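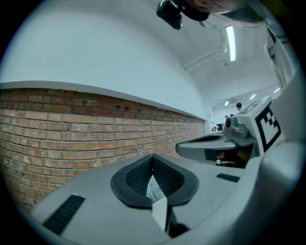
*Figure 1. View from the camera on one hand-held gripper, with a second gripper and its square marker to the right. Brick wall and ceiling lights behind.*

# Teaching by Hand: Collecting Demonstrations for a Two-Gripper Folding Task

Project report, Cister group

## 1. What we set out to do

Our aim was to get a pair of robot arms to fold a tea towel in half and put it in a tray. A person of ordinary ability can be taught this in one go. We gave ourselves a term.

There are two common ways to show a robot a job like this. The first is remote control: you sit at a desk, move a pair of small leader arms, and the big arms copy you. The second is to leave the robot out of it and carry the grippers about yourself, each with a camera on it, and let the learning software work out later what an arm would have had to do. We tried both. The brief asked us to compare them on speed, on the quality of the recordings, and on how the trained robot behaved afterwards.

## 2. Equipment

For remote control we used the Bainbridge bench, which belongs to the department and is booked in half-day slots. For the hand-held work we used two Worico grippers. Figure 1 gives a fair idea of what the software has to work with. The wide lens gets in a great deal of ceiling and bends every straight line it can find, including a brick wall that is flat when you walk up to it.

The square marker matters more than it looks. Each gripper's position is worked out mainly from its own camera and motion sensor, but when one camera can see the other gripper's marker we get a direct check on how far apart the two are. For a job done with two hands, that distance is most of the job.

Training was done with Tavard, a set of scripts passed down from an earlier project. Its comments are brief and in places bitter.

## 3. Method

We recorded 200 hand-held demonstrations and 30 by remote control. We had planned equal numbers. The plan did not survive the first afternoon on the bench, when the leader arms drifted out of line and had to be zeroed between attempts.

Every demonstration followed the same order:

1. Towel laid flat, tray to the right.
2. Grippers brought together above the table and held still, markers in view.
3. Near corners pinched, lifted and carried to the far edge.
4. Towel released, smoothed once, picked up by the fold and put in the tray.

Step 2 was added after our first batch. Without it the software had no good starting point and sometimes decided that the left gripper was under the table. We threw that batch away.

## 4. What went wrong with us

The main source of error in the hand-held recordings was the people holding the grippers. We are too good at folding, and also too careless. Given a free hand we flick the cloth, change our minds halfway, and twist our wrists into positions no arm in the building can reach. We agreed to move slowly and keep our elbows in — it felt like waiting tables in a dream — and the share of usable recordings went up.

Cloth was also hard to pinch. Fingers feel the edge of a towel without being asked. Through a gripper you squeeze and hope. We started each pinch a little further in from the corner than seemed natural, and the robot learned this habit faithfully, along with a small pause before each squeeze that we had not noticed we were making.

Remote control had the opposite fault. Everything recorded was something the arms could do, by definition, but the operator could not judge depth well and tended to prod the table.

## 5. Results

We trained one policy on each set and ran both on the bench. The hand-held policy folded the towel neatly in most runs and usually found the tray. Its failures came early: if the first pinch missed, it carried on and folded the air with great care. The remote-control policy recovered better from a bad pinch but was slow, and its folds were crooked.

With so few remote-control recordings the comparison is not a fair one, and we would not want anyone to lean on it. We also tried adding the remote-control set to the hand-held set. This made the robot slightly worse at the start and slightly better at the end.

## 6. If we did it again

- Record deliberate mistakes and the recovery from them, at least 5 in every session.
- Use 3 towels of different weights. Ours was thin, and the robot has strong views about thick ones.
- Vary the side the tray is on. The robot always turns right, even when the tray is on the left.
- Check the position tracking after each batch, before putting the grippers away.
- Book the bench for January, when it is free.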